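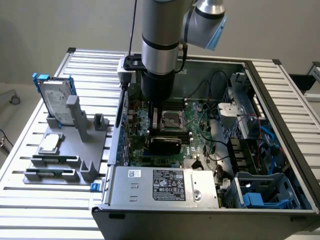 Workshop > People > Interviews

Jolene Tautahi meant to be done by June. "I told everybody June!" she says, laughing, and hands me a coffee. It's 3 November 2020 and the arm at the Kanlow shared workshop still can't put a whole computer together by itself, but it's getting closer and I was dying to see it.

The plan is simple to say. Processor, memory, hard drive, all picked up from a gray printed tray next to the case and put where they belong. "The tray took me longer than the code," she tells me. "Every part needs to sit the same way every single time, so I kept reprinting it. Malou was ready to hide the filament."

Malou Sveinbjörnsson shares the bench and does most of the wiring (she's also the one who talked Jolene into the slatted aluminum table, so you can clamp things anywhere you like). I asked her which part scares her. "The socket. Memory you can push. You drop a processor in crooked and you've got bent pins and a bad evening."

They've logged 1,939 practice picks so far, mostly memory modules. Jolene wants 3,000 before she trusts it with a board she cares about. Cables? "Oh, cables are me. Cables are me for years."

Next up is softer pads for the fingers, then maybe screws.

Comments

Reser: Did you print the tray in PLA? Mine warped.

Pustau: 1,000 picks in and my gripper was toast, what are you using??

Bouvier: More from Malou please!

Older | Newer | Projects | Tools | Contact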